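Printed vinyl flooring

Printed vinyl flooring is a soft sheet floor covering with a picture or pattern under a clear wear layer. Flowers have long been a favorite - pink grounds with leafy sprigs above all - and many a small kitchen or washroom owes its cheer to them.

With years of sweeping, grit and shifted furniture, the surface scratches and cracks, and in time the printed layer may flake off and leave the pale backing showing.
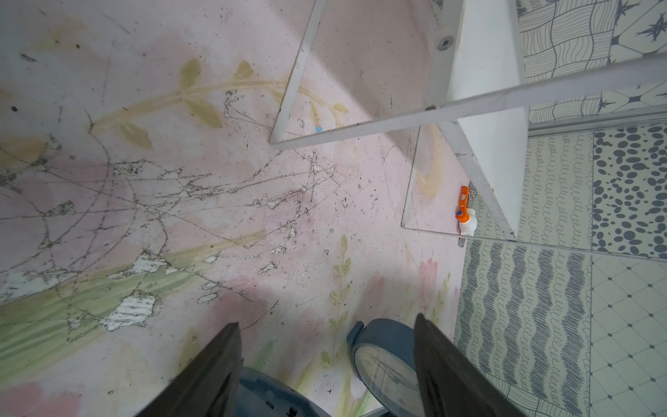
Jolán Bakos holds that a worn floral sheet should be patched before it is replaced, provided a matching piece was saved from the original roll. Her method is to cut both layers together, so that the leaves and stems meet nicely at the seam, and to leave the patch under a flat weight for 20 hours.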